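Print this page | E-mail this story
Shares: 64 | Comments: 3

The bread basket comes back

November 2, 2021

The owner of Ravavero starts talking about baskets before the coffee is even poured. She has run the small breakfast place in Veltthorpe for long enough to have tried slate boards, cake stands, enamel trays and, for one short stretch, little paper bags with the name stamped on the front. She has gone back to wicker for every table, and she is thrilled about it.

"I grew up with a bread basket on the table," she says. "You reached in and took one. You didn't think about it. Then I opened a business and got fancy, and people would sit there looking at a croissant on a slab of stone like they needed permission!"

She asked that her name stay out of this, mostly because her mother reads the site and would want to know why the basket story didn't mention her sooner. (It's in here now. The first Ravavero basket came out of her mother's pantry.)

The shallow oval is her favorite shape, and she can go on about it for quite a while. A deep basket, she says, is for rolls you don't mind stacking. Croissants hate being stacked. The ones at the bottom go flat on one side and the flakes from the top ones fall down on everybody. An oval lets you lay a croissant lengthwise, with something round next to it, and you can still see everything you've got.

"Longways first, then fill in," is how she puts it. "Put the croissant toward the back, put the little bun in front. If you start with the bun you end up moving it, every time."

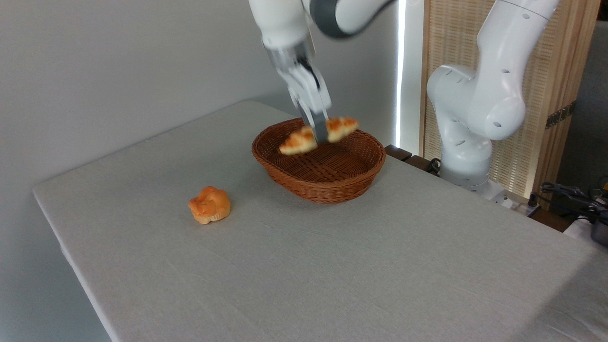

Photo courtesy of Ravavero

The small round ones, with a puffy top divided up like a flower, are the thing she would most like people to try. Croissants sell themselves. A bun has to be noticed, and she thinks the lobes help, because children want to pull one off and see what happens. "And then the parents want one. I love that. I will absolutely take a sale that starts with a four-year-old."

She is just as definite about cloth. Ravavero uses a light gray tablecloth with a linen look, no pattern, no runner, no doily under the basket. She tried white and spent her evenings bleaching jam out of it. She tried a dark green and every crumb showed up like snow. Gray, she says, makes baked things look as brown and shiny as they did coming out of the oven, and it forgives a crease or two. Does she iron? She laughs for a good while at that. "I smooth it with my hand. That's my ironing."

I asked whether the basket needs a lining. Her answer is that it depends on what goes in it. Anything glazed or sugared gets a napkin. Plain pastry can go straight onto the weave as long as the basket is clean, and cleaning is where she gets serious. Crumbs come out the same day: turn it over, tap it on the bottom, then go around the inside with a dry pastry brush. A tight crisscross weave holds on to less than an open one, but it still holds on to something. A damp cloth now and then is fine. Soaking is not, and neither is leaving it on a radiator, which she did once in March with a basket she really liked. The rim split in two places and it holds clothespins now.

Her current baskets came from Prantl, a housewares shop a few doors down, and she picked them out by hand. She runs a thumb around the rim of each one before she'll buy it. A rounded rim with no loose ends won't snag a sleeve, and it gives people something to hold when they pass it across the table. Passing is the whole idea as far as she's concerned.

"A plate stays where you set it down. A basket travels! Somebody says, 'Are you going to eat that?' and off it goes."

Her advice for home is cheerful and short. Get one basket, smaller than you think. Set it slightly off center so there's room for the butter and the coffee pot. Bring it to the table before the pastry is in it, and fill it there, where people can watch. "They start getting hungry while you're doing it. My mother always did it that way."

She has a batch of dough to get back to, and she is already telling the next table about the buns.

3 comments | Share | Print this page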